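Posted in January by Huia Faulkner, minutes secretary

Flolstead Seed Library – minutes of the winter meeting

Meeting opened at 7 p.m. with Gert Moodley in the chair. 22 members came along, a wonderful turnout for such a cold night, and we had two first-timers from the Lulska side of the river. Welcome to both of you!

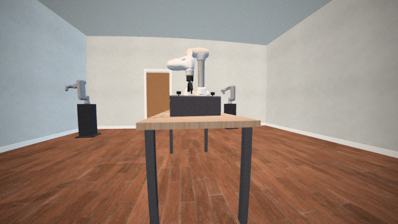
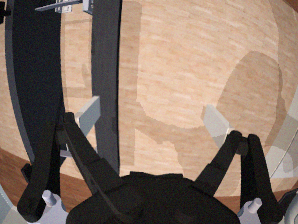
Minutes of the last meeting
Read and agreed with one fix: the purple-podded pole bean was logged as a bush bean. Huia has changed the card and the binder.

Returns from last season
Gert read out the list and it was a joy to hear. Members brought back 100 packets, our best year yet, with 29 of those being tomatoes. Lettuce and kale were well up too. We are still thin on squash, mostly from worries about crossing. Gert said he would gladly show anyone how to tape the blossoms shut the evening before and hand-pollinate in the morning – it takes a few minutes and is oddly good fun. Several people asked for this as a hands-on session in summer. Agreed.

Germination tests
Huia tested the older jars on damp paper towels. The Avent pepper came up beautifully after four years in storage, and there was a small cheer for that. The parsnip did nothing at all. Agreed to throw out any parsnip more than a year old and to ask members for fresh seed. Onion seed to be looked at the same way before it goes on the shelf.

There was a lively talk about whether the jars should go in a fridge. Gert has kept his own beans in a cool closet for years with no trouble. Others felt the small seeds would last longer in the cold, provided the lids are tight and the jars are left to warm up before opening. We will try half and half with the lettuce and compare in a year.

Labels
Every packet should carry the name of the plant, the year it was saved, the grower, and anything odd you noticed. Please do write the odd things down! "Slow to start, then took over the fence" is just what the next person wants to know. Pencil lasts better than most pens. We had seven packets come in with no year on them and those have gone in the "try your luck" basket.

Spring swap
To be held in the Macaraeg Street hall, same as last year. Doors at 10 a.m., swapping from 10:30. Potato sets and rooted cuttings are welcome as well as seed, so long as they come from healthy plants. Gert to book the hall. Huia to do the poster and would love some drawings for it, from children especially. Soup again, two kinds, one without dairy.

School garden
The school has asked for easy things that will be ready before summer break. Suggestions were radishes, peas, leaf lettuce and calendula. Radishes got the loudest support. A set of packets will go over before the end of winter with a planting note. If the first sowing goes well we will offer pumpkins for fall.

Any other business
– Someone left a green thermos at the last meeting. Huia has it.
– The binder is missing its page on saving carrots. If you borrowed it, no hard feelings, we would just like it back.
– A request for more flowers on the shelf. Gert has sweet peas and poppies to share.

Meeting closed at 8:40 p.m., though the talk about tomatoes went on well past that.

Contact: speak to Huia at any meeting | © Flolstead Seed Library | Back to top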